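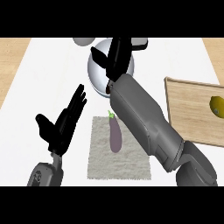 Tabletop Transfer Task: Fault FAQ

Applies to the two-arm kitchen task in the Tirside simulator, using the Anell hand controller. Covers the right-hand fault found in July. Maintained by Keerthana Mathew. Corrections go to Kha Cù.

What is the fault?

The right hand sometimes keeps its last finger command after the controller has reported a release. The arm then moves on with the fingers in the wrong position for the next step. In the logs this appears as state RELEASED with a finger target that has not changed since the previous step. We call it a stale release.

Which tasks are affected?

Any task in which the right hand works over the towel and then moves toward the bowl. The left hand uses the same code but a different command queue, and no stale release has been recorded on that side. Tasks using only the cutting board were run 200 times with the old controller without a stale release.

How often does it happen?

In the first full batch of 557 episodes, 30 had at least one stale release. They were not spread evenly. Most came from layouts in which the eggplant lies close to a second item on the towel.

Why does the layout matter?

With two items close together, the planner makes more small corrections before it commits to an approach. Each correction adds a command to the queue. When the queue is full, the controller drops the newest command instead of the oldest. If the dropped command is the release, the hand never gets it, but the state flag changes anyway.

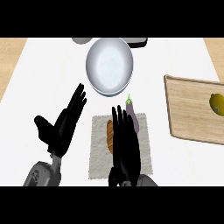 Towel layout with bread and eggplant, right hand over the towel.

Can I identify a stale release from a rendered still?

No. Hand position alone does not show which command is active. Use the finger target column in the episode log and compare it with the state flag. Dinesh Kartha spent two days sorting stills by eye and the result did not match the logs, so please do not repeat this.

Is it a grasp failure?

It was filed as one at first, and older tickets still carry that label. A grasp failure means the contact check returned false after closing. In a stale release the contact check may return either value. When searching old tickets, search for both labels.

Does the arm stop when it happens?

Not in controller versions before 2.4. The motion planner reads the state flag only, sees RELEASED, and continues. From 2.4 on, the planner also compares the commanded and measured finger positions. If they disagree for 100 consecutive control ticks, the arm holds and the episode ends with code F7.

What does F7 mean, exactly?

Commanded and measured finger positions disagreed for longer than the limit. It does not say why. A stale release will cause it, and so will a finger blocked by the bowl rim or a bad joint limit in the hand model. Check the queue length at the time of the hold first. A full queue points to a stale release. A short queue points to contact or to the model.

The right forearm hides part of the bowl in the overhead view. Is that related?

It is a separate issue. When the right arm reaches to the far side of the table, the forearm and hand cover part of the bowl and part of the cutting board. The object tracker may lose an item for a short time. This produces code V2, with no effect on the finger queue. V2 and F7 in the same episode should be entered as two faults.

Does this fault exist on hardware?

The same queue code was used on the Unnithan bench. Zulema Palma reproduced the dropped command there with the motors disabled, by filling the queue from a script. It has not been tested with the arms powered, and it should not be until the bench is on 2.4 or later.

What is the safety concern?

On the bench, an operator may reach in to reset the towel once the console shows RELEASED. The flag cannot be relied on for this. Press the stop, wait for the drive light to go out, and then reach in. The rule applies to all controller versions, including those with the fix.

What was changed in 2.4?

Three things. The queue now drops the oldest correction when full. Release and stop commands can no longer be dropped. The state flag is set from measured finger position, so it changes later than it used to. Scripts that waited a fixed time after release may need a longer wait.

Do I need to rerun old episodes?

Only if they were used for success rates or as training data. Elango Mathew has a script, check_release, that reads a folder of logs and lists the affected episodes. It does not modify anything. Rerun the listed episodes with the same seed and keep the old logs under their original names.

The script reports "no target column." What now?

Logs exported through Uvell leave out finger targets by default. Export again with the full hand data option turned on. If the raw log has been deleted, mark the episode as unknown. Do not mark it as clean.

I am on 2.4 and still see RELEASED with an unchanged target. Is the fix broken?

Check the log header first. Some workstations load the old hand controller from a local folder even though the main package is current, and the header lists both versions separately. If both say 2.4 or later, send Kha the full log, the layout file, and the seed.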